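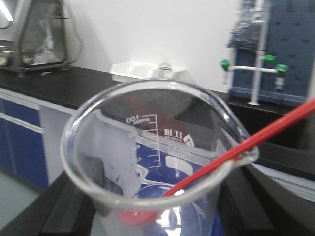
Does the long stirrer come with the beaker, or do I have to order it on its own? I keep losing mine down the back of the sink.

It comes with it! I pack the red stirring rod with every Brokside bench set now. It has a flat rounded tip, a bit like a tiny spatula, so you can get at whatever has settled on the bottom. The printed scale goes up to 100 and there's a proper spout on the rim. I use mine for food dye, salt crystals and (I confess) salad dressing, though please keep a separate one for that.

The set is built around the white bins. I used to stand my glassware straight on the bench and I'd knock something with my elbow every other week. Now each piece lives in its own bin, and the front lip is low enough that I can reach in without doing anything clever with my wrist. The back wall is higher, so they sit nicely pushed up 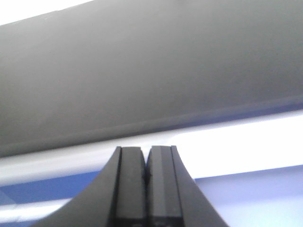
against the wall at the far side of the bench, out of the way of notebooks and coffee. They're plain plastic and they wipe clean with dish soap. Don't put them in the dishwasher. I tried it in July and two of mine came out shaped like potato chips.

Bench top

If you want the whole corner and you're starting from a bare table, the Renby top is sold separately. It's black, it's flat, and it makes clear glass much easier to see than my old pine table did. It's heavy, so get someone to help you up the stairs with it. I also sell seconds at a lower price, which have marks from life in my own workshop and do the same job.

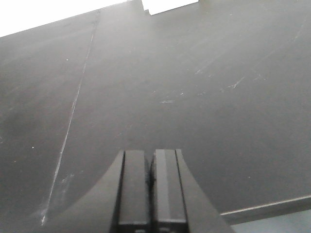 Surface wear: fine pale scratches on dark gray.

A soft cloth is all I use on it, and I've stopped fussing over the scratches.

What it costs

Bench set with bins, beakers, flask, stand and stirring rod: $56
Extra bin: $24
Renby top, new: $167
Pickup from the Vitthorpe shop is free

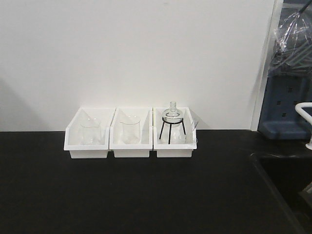

Could I swap the round flask for a third beaker? I teach little kids and anything that needs a stand makes me nervous.

Sure you can, same price. Put it in the order notes and I'll leave the tripod out too. Orders usually leave here within 2 days.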